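To: handheld-demos list
Subject: Re: Bedroom clutter set – 300 demos enough?
Sent: 10:42

On the list, someone from the Norkby group wrote:

> We have now finished the first batch of bed-clearing demos, done by hand
> with two grippers at once. 300 episodes, mixed small items on a sheet,
> everything to be picked up and put away. We trained on it and the policy
> looks good on the items it has seen. Our feeling is that 3,000 episodes
> would get us to homes it has not seen. Teaching by hand is so much faster
> than driving the arm remotely that we can't see a reason to go back to the
> old Rollatier rig. Does anyone disagree?

Yes, I disagree, or at least I'd like to slow you down a bit before you book people for another 2,700 of these.

I don't doubt that it's faster. I've done both. On the Rollatier rig I could manage a decent pick every so often, in between swearing at the delay and losing track of which way the wrist was turned. With a gripper in each hand you just do the job. A new person can be useful by lunchtime. If the question is how many episodes you get for a day's wages, the handheld wins and I won't argue.

What I do argue with is "looks good on the items it has seen". Which items, and seen how? When we went through our own Gounder set last May we had 591 episodes and were rather proud of them. Then one of us sat down and sorted them by what the hands were doing at the moment of the pick, and 188 had to go. The person had done something no arm of ours could follow – elbow through the spot where the base would be, wrist rolled over further than the joint allows, that sort of thing. The recordings themselves looked lovely. You would never have spotted it from watching them at normal speed.

Remote driving is slow and horrible, but it can't give you that problem. If the arm couldn't do it, it isn't in the data.

My second worry is the objects. Take a bed with the sort of mix you mean: fuzzy hair ties in a bunch, a ribbon bow, a knotted rope thing with frayed ends, a couple of bottles with yellow on them, a bright blue packet, a black roll with a green core. 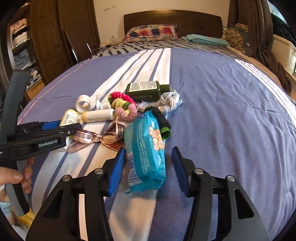

A packet and a bottle are different lessons. With a bottle you close on it and you can more or less trust what happens next. With a packet, the person holding the gripper feels it give and eases off, or squeezes a touch more, without knowing they've done it. None of that feeling gets written down unless you have sensors for it, and your note doesn't mention any. The policy sees fingers closing to a certain width and copies the width. Then it meets a packet with more air in it.

Ribbons and hair ties are worse again. People cheat with them. They drag the thing along the sheet a little until it bunches up, then pinch. It works very well in the hand. I've watched one of our arms try to copy the drag and gather up a good fold of bedsheet along with the hair tie. On a smooth table we had never seen that happen, so I'm glad you're using real bedding, I'll give you that.

Two hands also tempt people into helping. One gripper steadies, the other picks, and after an hour nobody keeps to a fixed order. Ask two of your people to clear the same heap and see whether they start in the same place. Ours didn't. The trained policy dithered between two objects for so long that we thought the software had hung.

So before the 3,000, could you tell us the following?

How many of the 300 can be replayed on the real arms as they are, with no learning involved? That is the first number I'd want and it isn't in your note.

What happens with a packet it hasn't seen, on a sheet it hasn't seen? Change one at a time, please, then both.

Did you keep the failed picks? If people were told to start again whenever they dropped something, the robot has never been shown what to do after a drop, and it will drop things.

Who decides that an episode is good? If it's the same person who recorded it, I'd take the count with some salt.

I'm not asking for a return to remote driving for everything. What we do on Tadness now is a mixture: handheld for the bulk, and a small remote-driven set on the real arm covering the awkward things and the recoveries. It's dull work and people try to get out of it. I can't prove the small set is what helped, as we changed the camera mounts in the same month, which was silly of us.

If you can share the replay figures I'll run your 300 through our reach check this week. Raw files are fine, but please leave the timestamps in. The last lot we were sent had been trimmed and we couldn't line up the left hand with the right.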